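Sim demos for a mobile manipulator: how many before you train?

dzifa_addo
Posted Saturday, 9:14 am

Okay, I could use some opinions. I've been teleoperating a wheeled robot around a simulated house for my Skenov project, collecting examples for an imitation policy. The task is "go to the cabinet with the lid up, get the small thing off the white top, bring it to the other room." So far I have 282 episodes and my wrist hurts.

The drive over to the cabinet is the easy bit. I can do that with a coffee in my other hand. It's the last few inches where I get fussy, because I come in from a different side every time and half the time I back off and try again.

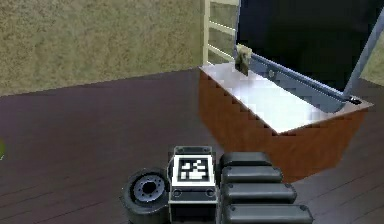 So do I keep those back-off-and-retry episodes or toss them? My gut says keep, since the policy will need to recover from its own bad approaches. But Apolline Royer, who I share the project with, wants clean runs only and she's pretty firm about it. Also, how many do I need? I've seen people throw out numbers like 4,000 and I want to cry.

prevexfan
Posted Saturday, 9:40 am

Keep them! But tag them. I did a similar thing in Prevex last year and mixed the messy ones in with no label, and my policy learned to hesitate. It would roll up, stop, roll back, roll up again, forever. Hilarious for a day.

If you can mark the spot where the correction starts, train on everything after it and skip the goof itself.

akgul_mike
Posted Saturday, 10:02 am

Gonna disagree. At 282 you don't have enough data to be teaching it two behaviors. Get 2,000 clean ones first, train, watch where it fails, and only then collect recoveries for those exact spots. Otherwise you're guessing which mistakes it's going to make, and it never makes the ones you'd make.

prevexfan
Posted Saturday, 10:11 am

2,000 by hand before the first training run?? Come on. Train tonight on what she has. It'll be bad, so what, it costs one night of GPU.

dzifa_addo
Posted Saturday, 11:27 am

Yeah I'm leaning toward training tonight, sorry Mike. I'll tag the retries like prevexfan said, it's only a column in the log.

Second question while you're all here. I've been trimming every episode so it starts when the target comes into view, and now I'm wondering if that was dumb. There's a lot of footage where the camera is just looking across the room, wall and doorway and so on, and I figured it was dead weight.
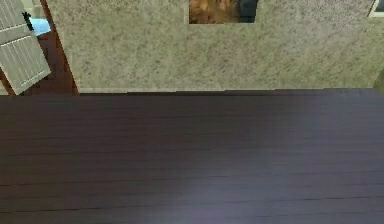
If I leave those stretches in, the episodes run up to 60 seconds longer. That's a lot of extra frames where the right action is basically "keep turning." But if I cut them, what does the policy do when it starts out facing the wrong way? I never tested that, I always spawn it pointed more or less at the cabinet.

akgul_mike
Posted Saturday, 11:50 am

Leave them in. This one I'll fight for. The searching part is part of the task. If it has never seen a view without the target, it'll do something random the first time it gets one. You can sample those frames less often if you're worried about balance.

And please randomize your spawn heading.

prevexfan
Posted Saturday, 11:58 am

Agree with Mike for once. Do you still have the untrimmed logs?

dzifa_addo
Posted Saturday, 12:16 pm

I have them for everything after I switched over to the Lesusen recorder. The ones before that got overwritten, so those stay short. Spawn heading is going on the list for the next batch. Apolline still says no retries, so we'll train one of each and compare.

lurker_kt
Posted Saturday, 3:33 pm

Can you post the success rates for both when you have them? Same argument going on in my lab. Use the same start poses for both evals please, we forgot and had to redo the whole thing.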